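I put wireless door and window sensors all over my house last June, and I made just about every mistake you can make. So this is the walkthrough I wish I'd had, written for somebody with a screwdriver, a ladder and a free afternoon. My kit is a Plendow hub with Codon contacts, but most of this works the same way with other wireless sets.

## Before you stick anything up

Pair everything first, at a table, with the hub right next to you. I know it's tempting to mount the sensors and then pair them (the sticky pads are right there!), but climbing back up to press a tiny reset button gets old fast. Put the hub in pairing mode, pull the battery tab on one sensor, wait for the chirp, give it a name, then do the next one. Names like "Kitchen left window" beat "Sensor 7" when the siren goes off at 3 a.m.

I had 14 contacts to pair, and I wrote each name on a bit of masking tape on the back. 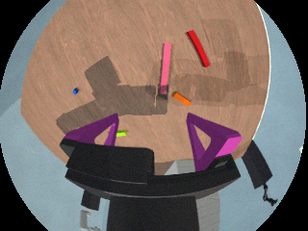 ## Picking the spots

Each contact comes in two parts, the sensor and the magnet. The sensor goes on the fixed part, the magnet goes on the part that moves. Line up the little arrows and keep the gap small when the door is closed. My back door has chunky trim, so the magnet sat too far back and the hub kept telling me the door was open. A spacer behind the magnet fixed it. Kitico sells a pack of them, or you can cut your own from scrap.

Start with the doors, then do the ground floor windows, then anything you can reach from a porch roof or a deck.

Steel doors are a bit of a pain. They can mess with the magnet and with the radio signal, so hold both parts in place with painter's tape for a day or two before you commit.
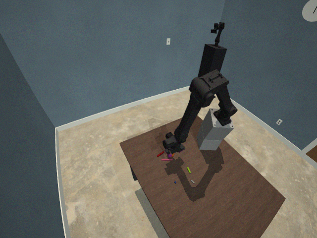 *Dark wood table, black arm on its grey pedestal.*

## Sticking and screwing

1. Wipe the spot with rubbing alcohol and let it dry completely.
2. Press the sensor on and hold it for a slow count of 30.
3. Leave it alone overnight before you start slamming doors.
4. On rough or freshly painted wood, use the screws and drill small pilot holes.

I skipped the wiping on one window and found the sensor on the floor the next morning, sulking under the curtain.

**Can I paint over a contact sensor so it matches the trim?**

It's better to leave it bare. Paint can seal the battery cover shut, and some paints have metal in them that weakens the signal. Look for a brown or black casing if white bugs you. 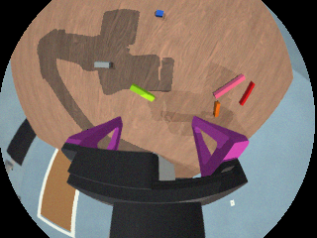
## Checking the range

The box for my hub says 600 feet, but that's in the open with nothing in the way. Brick, foil insulation and a big fridge all eat into it. Walk to each sensor, open and close it, and look at the signal bars in the app. Anything showing one bar needs help. I moved my hub from the basement to the upstairs hallway and that sorted out all but the garage, where I ended up adding a Debnath repeater
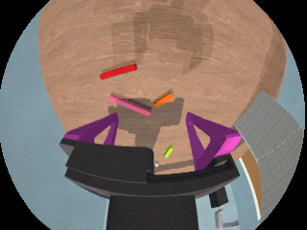 on a shelf halfway between the two. Plug the repeater in, pair it like a sensor, then take the battery out of the weak contact for a minute so it reconnects through the new path. Mine took two tries. Once it showed three bars I opened and shut that garage door until the dog left the room.

Last job: put the hub in test mode and trip every single contact, one at a time, reading the names off the app as they come up. I'd swapped two bedroom windows without noticing. Run the same test again whenever you change batteries.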